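Clurkbridge, 24 December 2024

I said in August that I would write up the conveyor fault once I understood it. I understand most of it now, so this is the write-up.

The job is simple. Blocks travel on a short green belt, the arm picks each one off the belt and the block ends up in the blue bin. We call the cell Masberg, after the street the first one was built on. The target was 1,000 picks in a row without a person touching anything. We stopped at 944.

At pick 944 the gripper closed on a block and the belt did not stop. It is supposed to. The controller sends a hold signal when the fingers start to close, and the belt waits for a release before it moves again. This time the belt kept running with the block held against it. The block twisted in the fingers, the arm felt a side load and it went into a protective stop. That part worked as it should.

What did not work was the belt. It ran on for another 5 seconds, until Clive Ackroyd hit the red button. The button stopped the arm, which was already stopped. The belt was on its own supply and took no notice. Clive had his other hand near the end bracket at the time. He was not hurt, but I have thought about it a good deal.

The cell, from the fixed cameras and the one at the wrist:

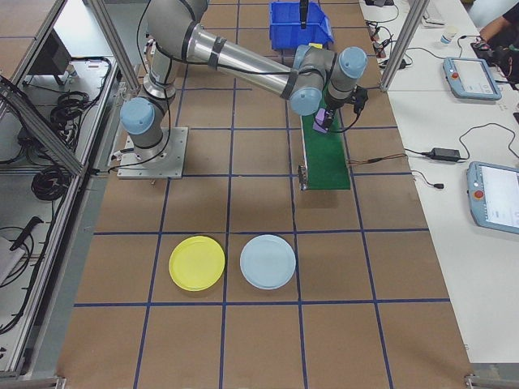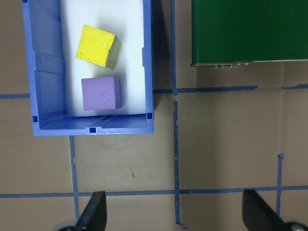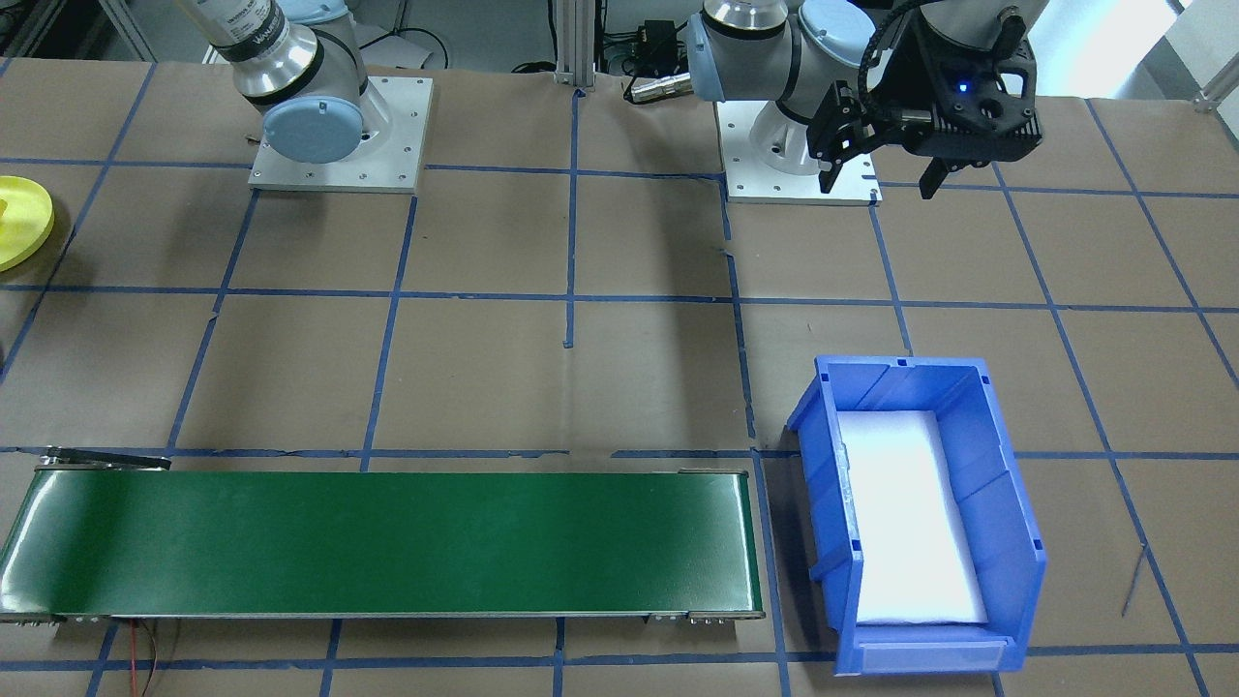 There were 2 separate faults, and it took me too long to see that. The first was the missed hold. I spent most of a week on the software and found nothing wrong with it. Then I put a meter on the signal wire and moved the wire by hand, and the reading dropped out. One strand was left at the crimp. Every time the belt shook, it flexed.

The second fault was mine. When we wired the belt I treated it as an accessory – small motor, low voltage, slow. I left it out of the stop circuit and wrote in the notes that it would be added later. The notes are still there, with my initials on them.

The changes so far:

- The belt supply now goes through a safety relay on the same stop circuit as the arm.
- The hold signal is inverted. The belt needs a live signal to run, so a broken wire stops it.
- The signal wire has strain relief at both ends.
- The stop test at the start of the day includes the belt, and whoever does it signs for it.

Ashworth asked whether we should have a guard over the end bracket as well. I think yes. I have drawn one, but it gets in the way of the fingers at the low end of the pick, so it needs another go.

The Grurum cell has the same belt and the same wiring. It is switched off at the wall until I can get to it. I have not restarted the count on ours either. There is one reading from the relay I don't like – the drop-out is slower than the data sheet gives – and I want to swap the part and measure again first.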